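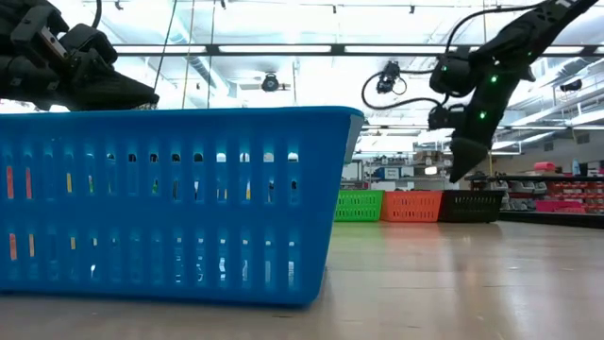 **Which basket do I use?** Returned kit is sorted by colour at Rercombe, and each colour goes to a different shelf. If you can't remember which, ask at the desk. The baskets come in blue, green, orange and black, all with slotted sides, so small things such as pegs should go in a bag first.

**How full can I fill one?** Up to 8 kg. Leave the rim clear.

**Can I take one home?** Yes, for up to 5 days. Sign it out with Ngozi Ajayi, extension 228.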